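Print this page | E-mail to a colleague

Folding Under Pressure: What We Learned From 60 Bad Towels
Speaker notes, Plandlow robotics meetup, 14th October

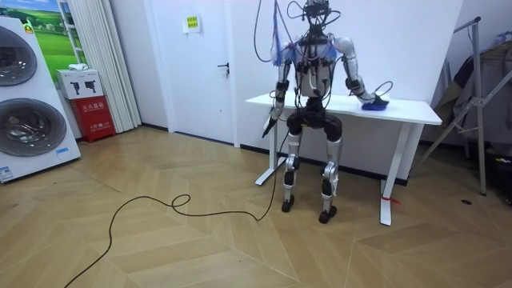
Our question was whether a humanoid learns to handle laundry better from clean demonstrations or from sloppy ones. Samer Rawashdeh bet on sloppy. I bet on clean, and I am the one giving the talk, so you may guess how generous I will be. Leave the picture up for a minute and let people look. One hand is on the blue cloth and the other arm hangs by the side. Most of the difficulty in this project is about that second arm: when to bring it in, and where. Mention the cable on the floor only if somebody asks. Somebody will ask.

(Slow down here. Last time I did the method in ninety seconds and Leen had to explain it again over coffee.)

Method. We collected 3,000 demonstrations by teleoperation. Clean ones were redone until the operator was happy. Sloppy ones were kept however they came out – missed grasps, second tries, one long sulk by Issa Hattar. Same policy network, same training budget. Then a third set, which was Saadet Yalçınkaya's idea: clean demonstrations that start from a mess. She would ruin the fold on purpose, and the operator recorded only the rescue.

Result slide. The clean policy looks lovely until its first mistake, at which point it goes on folding a towel it is no longer holding. The sloppy policy recovers, but it has also learned to fumble first, like a man patting his pockets for keys. The rescue set beat both, and it did so with 2,000 demonstrations. Pause for Samer to say this proves him right. It does not.

What the second arm did. With the clean set it came in on schedule whether it was needed or not. With the rescue set it waited for a corner to be free. We did not ask for that and I can't fully explain it, so don't pretend to if Alby Wihongi is in the front row.

Limits. One room, one robot, 5 kinds of cloth. Fitted sheets were tried in March and are not in the paper. We have not tested on the Zwane arm, so please stop writing to ask.

Questions I expect: simulation (no), gloves (tried them, hated them), cost (see Leen). If time is short, skip the grip force plot and go straight to the failure clips, which people prefer anyway.

Filed under: Talks & Slides, Robot Learning

Related items
Notes from the Puvville workshop on teleoperation
Pronar: a logging format we regret
Why our operators take turns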